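Tullemness Makers Help > Arms and grippers > Faults

Right arm drops out part way down, two arm gear job
Posted by Rellum, 16 April 2026

Hi all, hoping somebody has met this one. Two arms facing each other, one wrist camera on each, little spur gear that has to end up on the white disk. Controller is a Stadon, second hand, never given any bother till this month.

Fault goes like this. Right arm comes down towards the disk, gets low, then the wrist goes limp for a moment, the arm sags a bit and the controller throws 501. Left arm carries on as if nothing has happened, which is the bit I really don't like. Third time it did it the gripper went into the disk with a proper crack. No damage I can find but I had my fingers not that far off, moving the gear.
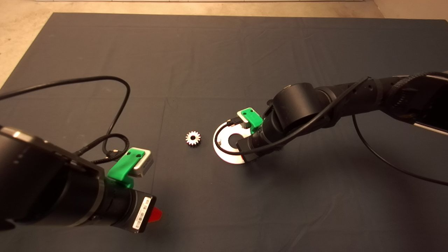 What I've tried so far

- power cycled everything, fault clears, comes back
- dropped the speed by half. Same
- swapped the power supply with a mate's. Same
- re-ran calibration on the right arm. Took ages, same
- wiped the cloth down in case grit was getting into the gripper (desperate by then)

It never does it up high. I can wave the arm about over the cloth all afternoon and it's fine. Only when the wrist is down near the disk, and worse if it's turned. The manual has one line for 501, "communication lost, check installation", thanks very much.

Camera on that wrist sometimes drops its picture at the same moment, sometimes not. Can't see a pattern. Log says joint 5 went quiet first on the last two but I didn't save the earlier ones, sorry.

Is it the motor? A new wrist joint is not cheap and I'd rather not buy one to find out. Need this going again by the end of the month if poss.

Havlíček
Don't buy the joint yet. Fine up high and bad down low with the wrist turned is nearly always a cable.

Look at how much loose lead you've got hanging round that wrist. There's a loop curling down beside the disk and another long one off the arm to the right. When the arm goes down and turns, one of those is going to catch or pull, and if it tugs on the joint's plug even slightly you lose the bus for a split second. That would give you the 501. Camera dropping out now and then fits too, if its lead runs with the other one.

How I'd check it:

Emergency stop in first, then power off at the wall. Give it a minute.
Take the cover off behind the wrist and push the plug home. See if it clicks. Mine looked seated and wasnt.
Power up with the motors disabled. Move the wrist down by hand to where it fails, watch the bus counter, and get a second person to wiggle the lead. Errors climbing = found it.
Then do the same with just the camera lead.

If the counter stays flat all through that, come back and we'll talk about the motor.

For the fix, tie the leads along the arm with a bit of slack at each joint and nothing hanging below the wrist. Soft straps, not zip ties done up tight. I did mine tight in December and cut through the outer on one of them, so had the same fault again plus a new cable to pay for.

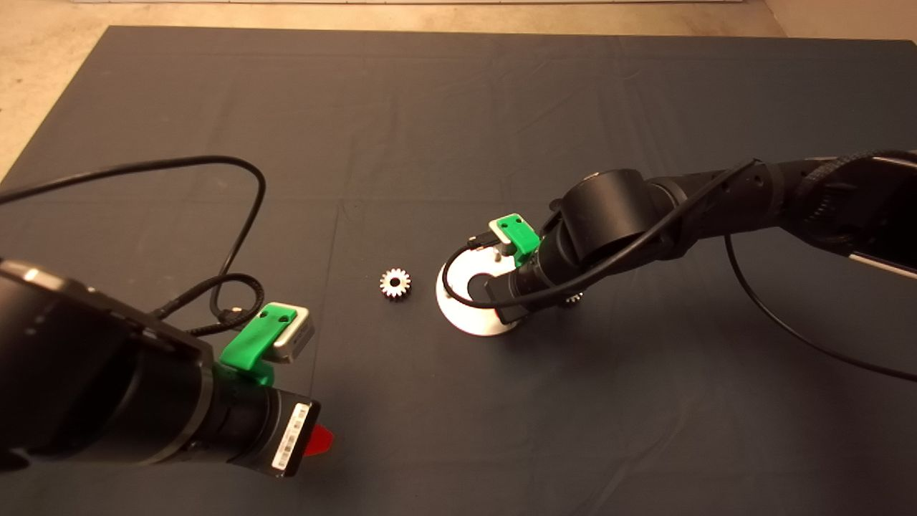
Right wrist low over the disk, leads still loose.

Other thing, and please do this before you run it again. One arm faulting should stop both. On the Stadon there's a setting called linked stop, under safety, and it comes switched off. Turn it on for both arms and test it by pressing stop on one of them with nothing near it. And hands out of there while it's live, even if it's only to nudge the gear over. An arm that sags comes down with its whole weight.

Also I'd put a limit on height so the gripper can't be driven into the disk. A few mm above is enough. It won't hold up a limp joint, mind, only stops a bad command.

tullem_workshop
had 501 for weeks, was the firmware. update it. no trouble since

Havlíček
Firmware can do it but then you'd expect it up high as well. Update by all means, just do it after the cable check or you won't know which one cured it.

Rellum
Right, update. Plug behind the right wrist was not clicked in, and with the motors off I got 3 errors on the counter just from moving the lead past the bend. Pushed it home, none since, though I've only had it on for the one evening. Linked stop was off like you said, now on, tested from both sides and both arms halt.

Haven't strapped the leads yet, straps are on order. Not running it at full speed till they're on. Will do the firmware after that and post the log if 501 shows up agian.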